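The open day at the Clerkeck paper mill

I had been meaning to go for years, and in October I finally got myself on the list. The Clerkeck mill opens its doors to visitors just once a year, and I can report that the drive out there, the parking in a wet field and the line at the gate were all worth it. I came home with ink on my sleeve and 239 photos on my phone, most of them of rollers.

Our guide was Sofia Lazaridis, who started on the cutting floor and now plans the production runs. She walks fast and talks faster, and she clearly loves the place. We began in the pulp hall, where bales of old cotton cloth get chopped, soaked and beaten until they look like oatmeal. The smell is a bit like a laundry room (I liked it, my sister did not). Sofia let us stick our hands in a bucket of the finished pulp – it's silky, almost slippery, and so much finer than I had pictured!

Then came the big machine, the Salian, which is 162 feet long and has its own nickname that I promised not to print. At one end you have cloudy water running over a wire mesh, and at the other end you have paper. I stood by the drying cylinders for far too long and had to jog to catch up with my group.

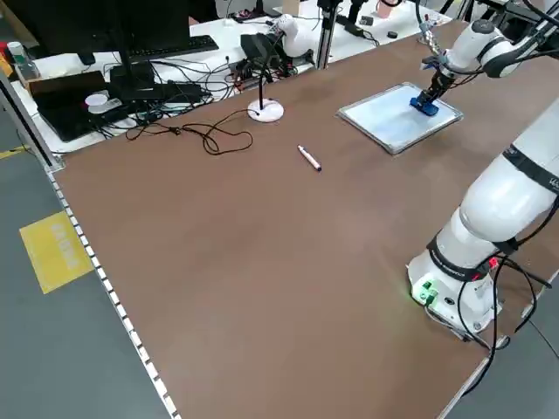
After the machine hall we went upstairs to the finishing rooms, and these were my favorite part of the whole visit. Mojtaba Ranjbar showed us how sheets are checked against the light. He held up two that looked identical to me and asked which one we would reject. All of us got it wrong. The bad one had a tiny thin spot near a corner, and once he pointed to it I couldn't stop seeing it. He also passed around samples of Wurel, their heavy watercolor stock, which has a lovely rough tooth to it – I bought three pads in the shop later and regret nothing.

The watermark display is easy to miss, down a side hallway past the coats, so ask for it. The old wire molds hang there in rows, with herons, anchors, a beehive and a very grumpy-looking lion.

A few practical things if you're thinking of going. Wear closed shoes, they will turn you away in sandals. The tour takes 2 hours and there's a lot of stairs. Earplugs are handed out at the door to the machine hall, and you do want them. Lunch is at the Nisteo, the café across the bridge, where the bean soup was great and the pie had sold out by noon.

Next year I'm signing up for the sheet-making workshop too. It fills up early, so I've already asked Sofia to put my name down.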